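Suqin Liao has sewn for the house at Belside for 34 years, and the long table is still where most of it gets done.

"You need a big flat surface for quilting," she said. "Everything else you can manage without."

She learned from an aunt in Ulcombe and now teaches Sinéad Moynihan, who started in August. Moynihan finds the edges hardest. "I unpicked my first binding 5 times," she said. "Suqin did the next one with me and it went on flat."

Liao prefers a plain trim in a light colour, even on a busy print. On star fabrics she keeps the quilting lines faint. "The stars are doing enough. Cream goes with grey, and you can wash it."

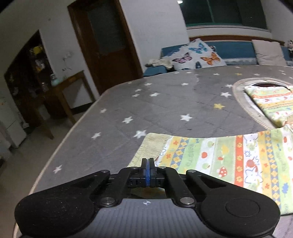
Classes at Belside

The next beginners' class is on 6th September. Bring scissors and 2 reels of thread.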